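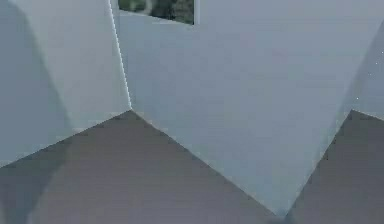 Section 8: Setting Up Your Presenter Page

Welcome back! By now you should have a Garcombe account and a confirmed email address, so we can get on to the part most people enjoy, which is building the page that casting agents and show bookers will see when they look you up.

1. Sign in and choose New Page, then pick Presenter, Model or Both. If you do a bit of each (plenty of our members do), pick Both and you can hide either half later on.

2. Type your working name just as you'd like it read out on air. There is a small box underneath for how to say it, and we do urge you to fill that in — hosts are always grateful.

3. Write your story in the About Me box, which holds up to 1651 characters. Earlier careers are welcome, whether you came from teaching, nursing or a desk at a bank.

4. Add your showreel. Clips need to be at least 576 lines high, and you may load up to 11 of them.

Note: The first clip in the list plays on its own when your page opens, so drag your favorite to the top. 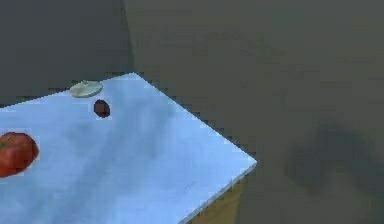
5. Pick your page colors under Style. The Neves layout uses one color behind your name and another for the buttons, and you can change both as often as you please. Gentle shades tend to flatter a headshot, and something like the pale, cloudy blue of the tabletop sits nicely behind dark lettering. Press Preview before you save.

Caution: Switching from Neves to the Golden layout clears your saved colors, so jot them down first.

6. Press Publish. Your page can be found in searches once the green check mark appears beside your name.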